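Tablero Graneo para mesa de trabajo

Referencia 716 · Tono marrón cálido · Se vende sin patas

Os cuento primero de dónde sale este tablero, que me lo preguntáis mucho por correo. Llevaba años trabajando encima de una mesa de oficina blanca que se manchaba con mirarla (¡y qué frío daba apoyar los brazos en invierno!), y un día vi en el taller de Radoslava Havlíček una mesa enorme de madera, con la veta corrida de lado a lado, y me quedé prendada. Le pedí que me hiciera una igual. Luego me pidió otra mi cuñada, luego un vecino, y así empezó el Graneo, que ahora preparamos en tandas pequeñas en el taller de Bidska.

Es un tablero de madera de haya teñida y aceitada, sin barnices de esos que parecen plástico. La veta va siempre en horizontal, a lo largo, y alterna bandas más claras y más oscuras. No hay dos iguales y no podemos elegirla por encargo, lo siento, porque me escribís pidiendo «el de la foto» y el de la foto ya tiene dueño. Lo que sí puedo hacer es mandaros un par de fotos de los que hay en el taller antes de que os decidáis.

El acabado es satinado tirando a suave. Con la luz de una ventana o de una lámpara encima coge un brillo discreto en la zona donde le da más fuerte, pero no deslumbra ni refleja la pantalla. Yo lo tengo justo debajo de un flexo y trabajo por las noches sin problema.

Medidas y detalles

Largo: 160 cm
Fondo: 80 cm
Grosor: 50 mm en el canto
Cantos: matados a mano, sin aristas
Acabado: aceite duro Bartoš, dos manos
Fijación: 16 insertos roscados por la cara de abajo
Patas: no incluidas

Lo de los insertos merece un comentario. Al principio lo mandábamos sin nada y cada cual atornillaba donde podía, y claro, a la segunda mudanza los agujeros estaban pasados. Ahora van de metal y podéis montar y desmontar las patas las veces que queráis. Encajan con las Wurent regulables, que son las que uso yo, y también con cualquier caballete si preferís dejarlo simplemente apoyado.

¿Para qué lo usa la gente? Pues para todo. Costura, maquetas, electrónica, encuadernación... A mí me gusta tener un buen trozo de madera despejado en el centro y lo demás a los lados, y con este fondo se puede. Eso sí, si vais a anclar cosas pesadas con mordazas, poned un taquito de corcho entre la mordaza y la madera. El haya aguanta mucho, pero la marca se queda, y me da una pena horrible cada vez que me mandan la foto.

Para limpiarlo, un trapo apenas húmedo y a correr. Nada de amoniaco ni estropajo. El aceite se repasa una vez al año, yo lo hago en julio, con las ventanas abiertas, y a la mañana siguiente ya estoy trabajando encima. Si cae café, se seca en el momento; si os lo encontráis seco al volver, lija fina a favor de la veta y una gotita de aceite. Tatiana Hrubý, que lleva los pedidos conmigo, os puede mandar un botecito por si no queréis comprar la lata grande, decídselo en las notas.

Envío y plazos

Cada tablero tarda 20 días desde que confirmáis el pedido. Llega envuelto en manta y cartón, y entre dos personas se sube bien por la escalera; una sola lo pasa mal, lo digo con conocimiento de causa. Revisad las esquinas delante del transportista y, si veis algún golpe, lo apuntáis en el albarán y me escribís ese mismo día.

Si tenéis una pared con rodapié, dejad un dedo de separación por detrás, así pasan los cables y el tablero no roza al subir o bajar las patas. Y si dudáis con las medidas, preguntadme antes de pedir, que contesto yo misma.

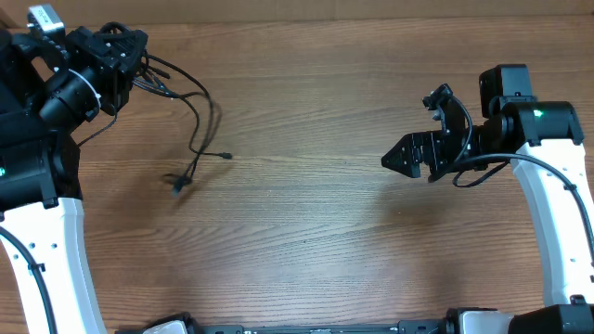
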